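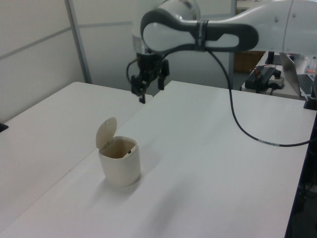 Household Waste and Recycling
Handout 4: Sorting at home
Rusthorpe Adult Learning, Environment and the Home

Last session covered what happens to mixed waste after collection. We now turn to the kitchen and bathroom, where most sorting mistakes are made.

Key terms
Residual waste: what is left once recycling and food waste have been taken out.
Contamination: the wrong material in a recycling load. Food and liquid are the usual causes.
Capture rate: the share of a recyclable material that ends up in the recycling.

Worked case
The Vavard estate has 600 homes. In the first survey, 504 of them put out a food caddy. The capture rate for food was still low, as many households used the caddy only for peelings and put plate scrapings in the general bin.
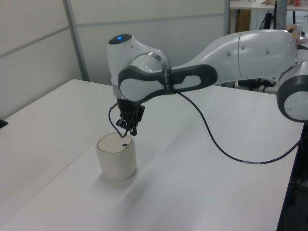

Small bins in bathrooms and bedrooms are often left out of household plans. Their contents tend to be tipped straight into residual waste, cardboard tubes and shampoo bottles included. On the Pornorlow scheme, 70 homes were asked to keep a second container upstairs for recycling. Of these, 19 had stopped by January, mostly for lack of space.

For next time
Keep a one-week diary of what goes into each bin in your home. Weigh the bags if you have scales.
Read the Andreadis booklet, section on plastics.
Bring one item of packaging you are unsure how to sort.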